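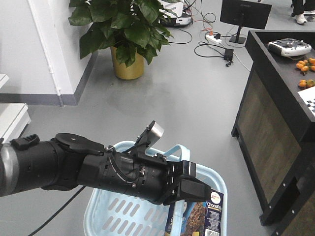

The old Visser building in Barnholm — anyone been in since it reopened?

hanneke_dh
I grew up two streets over and finally went in last month. For anyone who doesn't know it, it's the long brick one by the canal with the rounded corner. It used to be a department store, then it sat boarded up for ages. Now there's a coffee place called Odadach on the ground floor and studios upstairs. They kept the staircase! I got a bit teary, my grandma bought my school shoes there.

brickandmortar42
Went in September. The staircase is great, but they painted the tile in the entry hall. Who paints tile?

Toon Cuypers
It was painted in the seventies, when the store was still open. I worked there two summers and it was already that awful cream color. You can't blame the new people for that one.

brickandmortar42
OK, fair, but they could've stripped it. The rent up there isn't cheap, so somebody has money.

hanneke_dh
My cousin looked at a studio and was quoted 1,000 a month for one with no window. She passed.

gruluvix
I pay 282 for a shared desk on the second floor and I'm happy with it. Heat's included and the roof doesn't leak, which is more than I can say for my last place. The elevator takes up to 6 people, or one person with a bike.

Toon Cuypers
Is the clock still over the side door? The one that always ran slow?

gruluvix
Bracket's there, no clock. I asked at the front desk and got a shrug.

brickandmortar42
See, that's what I mean. They call it a restoration and then the clock goes missing.

hanneke_dh
I think you're being hard on them, it was pigeons and puddles in there before. But yeah, I'd like the clock back too. Toon, do you have any old photos of it?

Toon Cuypers
Maybe in my sister's attic — I'll look when I'm over there and post whatever I find.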